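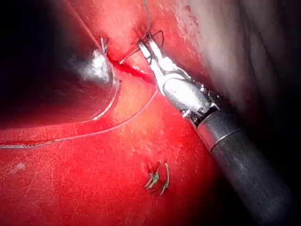 Figure 3. Suture thread and a cluster of tied knots on a red tissue surface, between two instruments.

4.2 What riders did after the ride

I went into this part of the study expecting the after-party to be a bit of fluff. Good food, loud band, everybody goes home. I was wrong about that, and I'm glad I stayed for all of them!

The Grernico ride was the biggest one I followed. It had 135 riders at the start, and I was one of them (on the back of Binta Nnaji's bike, hanging on for dear life, with my notebook zipped inside my jacket). The entry fee went straight to the food pantry, so the ride had already raised its money before a single engine turned over. What I wanted to know was who would give a second time, and where they would be standing when they did it.

So I asked people. Tyra Nordin and I took turns at the door of the hall with a one-page form, and we got 100 of them back, some with barbecue sauce on them. We left out the ones filled in by people who had come only for the party, and I'll get to those in 4.3. Most riders who gave again told us they did it in the hall, after talking with someone from the pantry. Hardly anyone mentioned the speech at the start line. Olumide Nwankwo gave that speech, and he took the news very well.

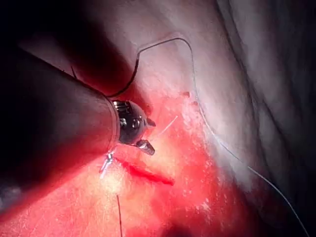
Second gifts were where the smaller Fornis ride surprised me. It drew 50 riders, the weather was miserable, and the organizers had put almost all their effort into the route, with just one folding table for sign-ups at the finish. I kept thinking of an instrument like the one shown here, with that thick dark shaft and then a little jointed tip at the end with a short gray jaw on it. The Fornis ride was built the same way: lots of shaft, and one small jaw to pick up the monthly givers. Solveig Løken worked that table by herself and still had a line when I left. I'd love to see what a second table would do, and she has promised me one for February.

I should say that I can't separate the table from Solveig. She knows half the riders by first name, and people like giving money to her. Ayodele Omoregie read a draft of this section and suggested swapping the table staff between the two rides next season, so the same person works both crowds. Both clubs have said yes, and the form will stay the same except for one added question on whether the rider had come with a friend.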